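The Long Way Around a Picture Frame

My aunt had a rule that you should live with a picture leaning against the wall for a month before you put a nail in. Her hallway in Inville was always lined with them at ankle height, and as children we learned to walk sideways past the good ones. I used to think she simply disliked hammers. I have since bought a house of my own, filled it with holes in all the wrong places, and come around to her way of thinking.

So when I heard there was a man in the same town who had spent 30 years putting frames around other people's pictures, I called him up and asked if I could spend a morning in his shop. Ingvar Bach said yes, provided I came before the mail did and didn't mind the dog.

The shop is called Flandia, after a boat his father never got around to building, and it sits between a shoe repair place and a bakery that smells so good in August, with all the doors propped open, that customers tend to arrive with powdered sugar on their drawings. Bach has 400 corner samples on the back wall, hung in an order that makes sense to him. He'll pull down six or seven while you are still explaining what you brought in, and nearly always (it is a little annoying, I must say) the first one he touched is the one you take home.

"People start with the frame," he told me, pouring coffee into a mug that said Montoya Lumber. "I wish they'd start with the mat. The mat is where your eye gets to sit down for a minute before it goes in."

He is a great believer in wide borders, wider than most of us would dare to ask for. A small drawing with a skimpy border looks pinched, he says, like a man in his brother's jacket, and give that same drawing a good generous margin of white and people will cross a room for it.

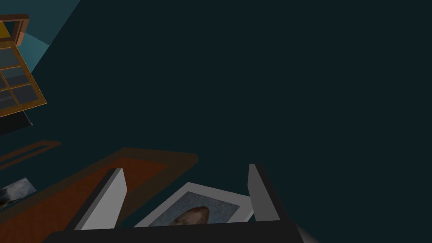
What to ask for, and what to skip

Ask for acid-free board, first of all, even for a child's finger painting, and especially for that! Ordinary board yellows along the cut edge, and the yellow creeps onto the paper. Bach keeps a drawer of the sad results, including a wedding portrait with a brown halo that came in from the old Prindetti Hotel when it closed.

Ask about the glass, too. The kind that cuts glare is lovely across from a window, but it costs more, and in a dim hallway you may never notice it. He talked a woman out of it while I was there, saving her 70 dollars, and she spent a good part of that next door on rolls.

As for hanging, most of us go too high. Bach has visited living rooms where he had to tip his head back like a man looking for rain. Sit down in the chair you really use, he says, and have somebody else hold the picture and move it until you stop wanting to say something.

I went home with my grandmother's little etching of a harbor, newly matted, and set it on the floor against the dining room wall. It has been there three weeks. The cat has gotten used to it, and I'm starting to think it belongs upstairs.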